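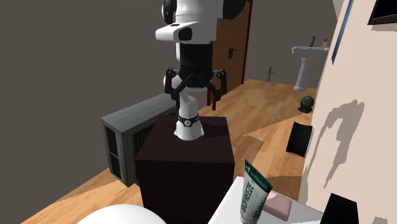
Does the Matdale clay need to be sieved before it goes in the slip bucket?

It does, through the 60s first and then the 80s. The dry bags look clean but there is grit in the bottom third, and it shows up as pits after the bisque.

Friday, April

Slip test, second batch. Picked up where the last entry stopped, with the Amadi base and the Matdale clay in equal parts by dry weight. Weighed out 1000 g total and 645 g of water. That came out too thick to pour, the same as the first batch. Left it overnight with a lid on and it had stiffened more by morning.

Added deflocculant a few drops at a time and stirred for a full minute between additions. It loosened up all at once, as it does. I stopped there. The first batch went past that point and set to a gel in the mold, so whoever mixes next should go slow at the end. The bottle is on the shelf over the sink and the label is coming off. It needs a new one.

Cast the small bowl mold from the Pellon set. Filled to the brim, topped up once, drained when the wall looked right at the rim. Released clean on one side and stuck on the other. I think the mold is still damp on the stuck side. It was stored against the outside wall all winter. Moved it to the rack over the kiln and will leave it there through the weekend.

Trimmed the rim with the flexible blade. Some tearing near the seam. Better to trim while it is still in the mold, and I waited too long.

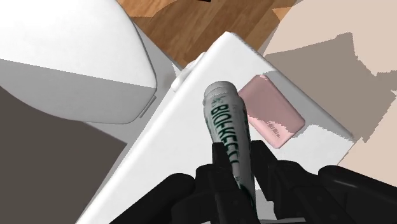

The second cast came from the tall mold, which has always been dry and gave no trouble. Drain time was longer than I wanted. Left it upside down over the bucket on two sticks and got a drip ridge inside the foot. Next time tip it at an angle for the last part of the drain.

Bisque: loaded both casts with the tile samples. Ran the slow program with a hold at 600 and then 1000 C at the top. Lid stayed shut until the next day. Bowl came out with a hairline from the rim down, on the side that stuck. Tall piece is sound and rings well when tapped. Color is a bit pinker than the straight Amadi body, which I don't mind.

Pits: a few on the bowl, none on the tall piece. The bowl was poured from the bottom of the bucket, so this fits with the grit. Sieve again before each pour, even if it was done at mixing.

Glaze: put the Danmont clear on the tall piece, 2 coats by brush. It went on streaky. The body is thirstier than the old one and pulls the water out before the brush gets across. Either thin the glaze or dampen the piece first. Trying the damp sponge on the next tile.

To do:
Order more Matdale, we are down to the last bag.
Wash the 80 mesh, it is clogged along one edge.
Check the bowl mold Monday and weigh it before using.
Try the batch again with a little more water and less deflocculant.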